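Ticket: Replacement fingers and second gripper set, budget hold
Queue: Equipment / Purchasing
Opened by: Ilze Vanags
Assigned to: Begoña Aguirre
Priority: Normal
Status: Pending vendor

Ilze Vanags, 9:12 AM
Requesting approval for one additional pair of hand-held grippers and a stock of spare fingers before the July household block. The current plan has Noltholm and Pillari both running cloth folding on the same dates. We own enough hardware for one of them.

Quote from Shenoy is attached. Quote from Zolitik is attached but expired. Purchasing form was rejected twice by the portal with "cost center does not accept line type."

Begoña Aguirre, 9:40 AM
The rejection is caused by the fingers being entered as capital. Anything sold as a wear part has to go in as consumable, even if it ships in the same box as the gripper. Split the request into two lines and resubmit.

Also need from you:
- expected finger life in hours
- whether the spares fit both body revisions
- whether the mounts are included or separate

Ilze Vanags, 10:25 AM
Split and resubmitted. Line 1 went through. Line 2 now fails with "quantity below vendor minimum." I entered 38.

Finger life: we have been replacing at 200 hours on cloth work. One set was pulled at 198 with a tear at the base. I would plan on 200 and not budget for anything longer. Rigid objects wear them more slowly but that is not what these sites are scheduled for.

Fit: Shenoy says the spares fit both revisions. Our own check on the older body showed the screw holes line up but the finger sits slightly proud. It closes fully. I would accept it.

Mounts: separate on the Zolitik quote, included on the Shenoy quote. This accounts for most of the price difference.

Begoña Aguirre, 11:03 AM
Shenoy minimum on that part number is 80. It is not on the quote, it is in their terms. So either you order 80 or you go through Zolitik and pay for mounts.

Question on the need for a full second pair. Could Pillari run with one gripper? Their schedule has towels and shirts on it, and I can approve a single unit today without going to the next level.

Ilze Vanags, 11:31 AM
No. Large pieces need two points of contact. With one gripper the operator drags the piece flat from one side, the opposite corner follows it, and the fold has to be restarted. We tried it at Noltholm when a unit was out for repair, and most of those takes were thrown out in review. The labor cost of redoing them was more than the price of the missing unit.

Beds are the most common work surface in the household block. Reach across the mattress is the limiting factor, and the operator usually has one gripper near the body and the other at the far end of the cloth.

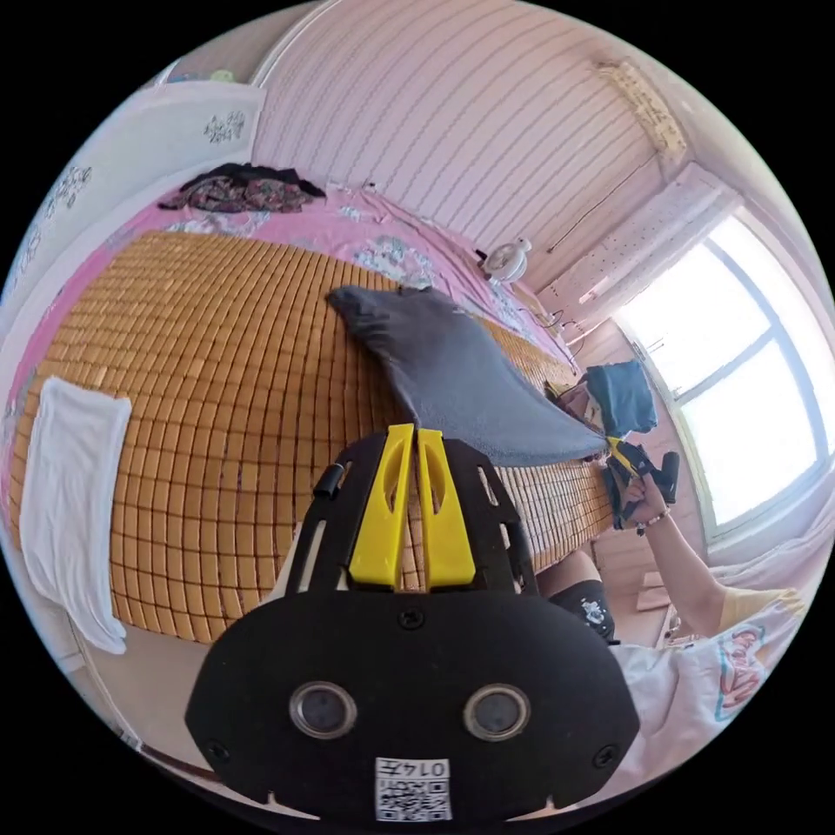 The other cost I left out of the original request is downtime. If a pair is down one unit, the site is down, so a shared spare body should be considered for next year. I am not asking for it in this ticket. Please note it for the planning sheet.

Begoña Aguirre, 1:15 PM
Noted on the planning sheet under deferred.

Approved: one pair, Shenoy, capital line.
Approved: 80 fingers, Shenoy, consumable line. The overage can be held in stores and charged to each site as drawn.

Zolitik quote closed. Please do not ask them to renew it, it opens a new vendor review on our side.

Ilze Vanags, 1:48 PM
Line 2 resubmitted at 80. Accepted by the portal. Shenoy has not confirmed a ship date.

Portal still shows the old rejected form as active -- can that be cleared on your end? It is counting against the cost center and the balance is wrong.

Begoña Aguirre, 2:20 PM
Cleared. Balance takes overnight to refresh. Leaving this open until the ship date is in.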